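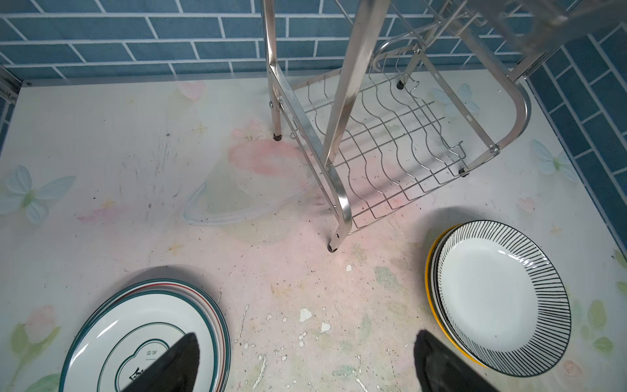
Filed under: Style Talks, Speaker Notes

The Secondhand Coat: what to look for, what to leave on the rack

Good morning, everybody, and thank you for coming out in this cold. (Wait for the coats to come off. Ask people to keep them on their laps, we'll need them.)

Start with my own camel coat. Hold it up, turn it around slowly so the back rows see the vent. I bought it at Trodima, at the far end of the men's rack where it had no business being, and I have worn it every winter since. Tell the story of the sleeve. Don't tell the whole story of the sleeve, it went on far too long in October.

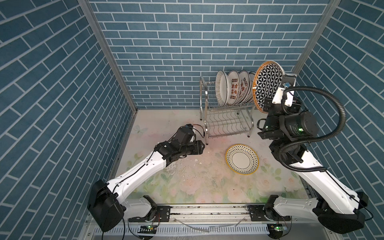 By Abimbola Chukwu | Sat 14 February
Talk given at the Wilisard Library, upstairs room

1. Why coats

If you are only ever going to buy one thing used, I'd like it to be a coat. A coat gets worn over everything else, so it rarely sees the kind of wear a shirt does, and a lot of people buy a very nice one, decide it's too warm or too long, and leave it in the closet for years. Then somebody moves house and off it goes. I have seen beautiful heavy wool go for 15 dollars, and I have also paid 70 for a coat I should have walked away from - more on that one when we get to moths.

2. Feel before you look

Ask everyone to close their eyes and feel the cloth in their laps. Go on, even the gentlemen in the back! Squeeze a handful, count slowly to three, let it go. Good wool springs back and feels a little bit alive. A tired one stays crumpled, and no amount of steaming will bring it round for long.

Then the label. Up to 70 percent wool is what I see most often on the rails, with nylon or polyester making up the rest, and I don't turn my nose up at it. A bit of nylon helps at the cuffs and pockets. Pass around the swatches now (the gray herringbone, the navy melton, and the green one from Wukavar, which I need back please).

3. The shoulders

Slow down here, this is the part people write down.

You can shorten a sleeve, move a button, take in a side seam and put in a whole new lining. Shoulders are another matter. They can be done, but the bill will usually be more than the coat. So put it on over a sweater, stand the way you stand at the bus stop, and have a look at where the seam falls. If it's a dropped shoulder on purpose, fine, it should look like it's on purpose. Reach forward as if you were driving. If it pulls across the back, put it back, however lovely the color is.

Invite two people up to try the black one and the plaid one. Be kind about it.

4. Linings, pockets, moths

Turn the coat inside out right there in the store. I used to be shy about this and I'm not anymore. Look at the armholes first, then the back of the neck, then the hem. A split lining is good news if the outside is sound, and you can ask for a bit off the price. Zeeshan Gilani, who relined the camel coat for me at Akl, chose a rust-colored satin I would never have dared to pick, and it's the thing people notice when I sit down.

Now the 70-dollar coat. Hold it up to the window. Let them find the holes by themselves, it's more fun. Check under the collar and beneath the pocket flaps, which is where moths like to be left in peace. One small hole can be rewoven. A whole scattering of them, and the coat should not come home to live with your sweaters.

Put your hands in the pockets too. I found a bus ticket once and a very old peppermint another time.

5. Break

Ten minutes. Remind them that the restroom is down the hall on the left, and that the swatches are still going around.

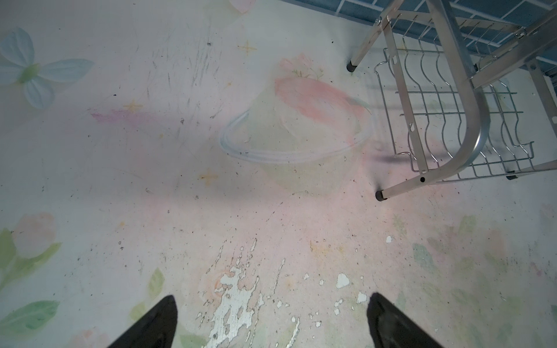 Clear bowl with its domed lid.

6. Looking after it

Brush it, don't wash it. A soft clothes brush, downward strokes, when you come in the door. Wide hanger, never a wire one. Rain-soaked wool goes on the hanger away from the radiator, and leave the pockets empty while it dries or they'll sag. I have mine dry cleaned at the end of the season and that's plenty.

If there's time: de-pilling with the little comb. If there's no time, skip to questions.

7. Questions

Somebody will ask about fur collars. Somebody will ask about dyeing a coat black. (Usually no. Polyester thread won't take the dye, so you get pale stitching everywhere.) Somebody will have brought a grandmother's coat in a bag, and please, let's leave time for that one, it's my favorite part of the morning.

Collect the green swatch.

Contact the speaker | Copyright Abimbola Chukwu | Back to top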